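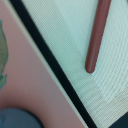
Week 5 handout: Segmenting close views from the wrist camera

Home | Syllabus | Handouts | Labs | Forum

Course: Perception and Control for Manipulation
Instructor: Elaine Camargo. Lab assistants: Ehsan Rashti, Mirela Godoy

1. What this week covers

Last week we segmented views from the fixed overhead camera. The table was always the largest region and everything else sat on top of it. At close range that assumption fails. One view can hold two large background surfaces, a strong straight edge between them, and only part of each object. This week you will write the stage that sorts those regions before the grasp planner sees them.

We use the wrist view at the start of this handout for all the worked questions. The target is the reddish-brown rod on the pale woven surface. The planner needs three values for it: the position of the rounded end, the direction of the long axis, and the width.

2. Surfaces before objects

Run the surface stage first. It should return a label for each large region and the line between them.

The pink surface is the easy one. It is smooth and matte, and its color changes slowly, getting darker toward the bottom. A plain color threshold will lose that darker part. Use region growing with a small local tolerance and let the seed color drift as the region grows.

The woven surface is harder. The ridges produce many short edges, and the curved ones on the right produce long edges that look like object outlines to a simple detector. There is also a grayer zone next to the black band and a brighter zone farther out. Students in past terms have split this into two surfaces. It should come back as one. Compare texture on both sides of a suspected border before you accept it: if the ridge pattern carries on across, merge the two sides.

3. The black band

The band is the strongest edge in the view and any line detector will find it first. That is useful for separating pink from woven, and a problem for finding the rod, because the rod runs roughly parallel to it. A Hough transform that keeps only the best angle will tell you there is one line family here and stop.

Two rules for the lab code:

- Keep the line detector and the object detector separate. Do not pass the band's angle to the rod fitter as a starting guess.
- Do not assign a height to the band from color alone. It looks like a raised rim, but the 2D stage cannot confirm that. Mark it as "unknown height" and let the planner keep the fingers clear of it.

The thin cream strip along the band's left side is close in color to the woven surface. If your clustering works on color only, it will join the strip to the weave across the black. Require regions to be connected.

4. Fitting the rod

The steps, in order:

a. Take the reddish-brown pixels inside the woven region.
b. Fill the bright highlight that runs along the rod. Otherwise the mask may break into two thin strips and the width will be wrong.
c. Drop the shadow near the lower end. It is a darker version of the weave and has the wrong hue for the rod.
d. Fit the long axis using the two long sides.
e. Find the rounded end and report it as an endpoint.
f. Check whether the other end touches the image border. If so, set the flag end_visible = false.

Step f matters more than it may seem. The top of the rod leaves the view, so the center of the mask is the center of the visible part only. A planner that grasps at the mask center may pick up the rod well off its balance point. With the flag set, the planner must either move back for a second view or ask the overhead camera for the full length.

5. Partial objects

The same border check applies to everything else near the edges. The gray-blue shape at lower left is rounded and has its own soft shadow on the pink surface, so treat it as an object. The dark shape at lower right shows only an angular piece. Label it "obstacle, partial" and do not fit a model to it.

The teal-green shape at far left is a different case. It has wavy edges and may be printed on the pink surface or lying flat against it. Either way, your code should give it the label "flat, uncertain". Kátia Paiva's notes from the Oltthorpe lab course suggest using the missing shadow as evidence. That is acceptable as one input — it should never be the only one.

6. Lab task

Download the Pritow package from the lab page. It contains 17 wrist views and a scoring script. For each view, return the surface labels, the object list with border flags, and the rod axis if a rod is present.

To pass, the axis must be accepted by the script on 16 of the views. Border flags are scored separately and a wrong flag costs the same as a missed object. You may submit up to 3 times.

Write one page on your worst result. Include the mask and say which step failed. Benedito Magalhães will read these in May and use them to set the review session.

7. Common errors from last term

- Smoothing too hard. It removes the weave but also shortens the rounded tip, which moves the endpoint.
- Sorting regions by size and calling the largest one "table".
- Treating the small dark specks on the weave as objects. Set a minimum area and state the value in your report.
- Reporting the axis in image coordinates. The planner expects it in the gripper frame, so apply the hand-eye transform from Week 3.

Reading for next week: chapter on depth from two wrist poses, up to the section on baseline choice.

4 comments | 11 shares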